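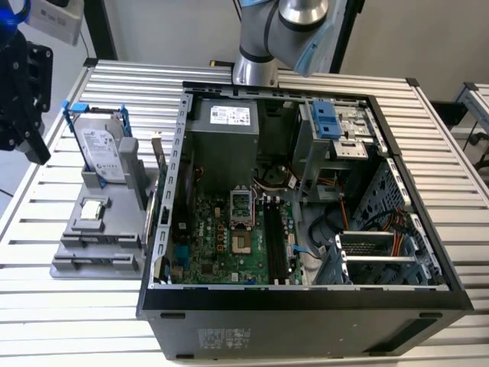 4. What people keep, and why they keep it

We turn now to the part of the study we enjoyed most, which was sitting in people's kitchens and asking them about the old computers in their closets. The household survey in Holbridge gave us 554 usable replies, and from those we picked families who had said they owned at least one desktop machine that had not been switched on in the past year. Rafia Bugti carried out most of the visits, usually in the evening when everyone was home, and she was given a great deal of tea.

Our first guess, going in, was that people held on to old machines out of plain forgetfulness. Some did. But many more could tell us right away where the computer was, who had bought it, and what was on it. One retired schoolteacher walked Rafia straight to a cupboard under the stairs and moved two suitcases and a sewing machine to get at it. "My husband's letters are in there," she said, and patted the lid. She had no idea how to get them out, and she wasn't in any hurry to find out.

This was the pattern we came to call "keeping for the drive." The family no longer cares about the machine as a whole, and would gladly have the shelf space back, but somewhere inside is the part that holds the photographs and the tax papers and the half-written novel. As Figure 1 shows, a hard drive can sit in its own caddy and stand quite apart from a tower.

Figure 1. Desktop tower with side panel removed; hard drive in a caddy with blue handles, at left.

When Rafia explained this to people, a good number were surprised — they had pictured their files as being spread through the whole case, like water in a sponge. Several asked whether they could give away the rest and keep only the drive. We had not planned for that question, and we added it to the second round of visits in February.

The answers from the second round were mixed. Younger adults liked the idea at once. Older people were more careful, and a few told us they would feel odd with "just the insides" sitting in a drawer. In the Carnenow neighborhood, where homes are small and closets are smaller, the idea was very popular indeed, and 3 families asked Rafia to write down the name of a repair shop before she had finished her tea.

Money came up less often than we expected. The city's drop-off center pays nothing, and the secondhand dealers pay very little, so there was not much to gain either way. What people wanted, when we pressed them gently, was someone they trusted to do the job in front of them. We come back to trust in Section 5, where we compare these visits with the 300 postal replies from Ular.

Contact the authors: Rafia Bugti and Babar Satti, Household Memory Project
Copyright the authors. Back to top

Shared 3934 times

Comments

Jatoi: My mother has two of these in the garage and the "sponge" line is exactly how she talks about them. I read it out to her and she laughed, then said no, they're still staying in the garage.

carnenow_reader: Would love to know if the shops erase the drives when asked. Is that in Section 5?

Babar Satti: Yes, a little of it is, toward the end. We asked the shop owners too, and they had plenty to say!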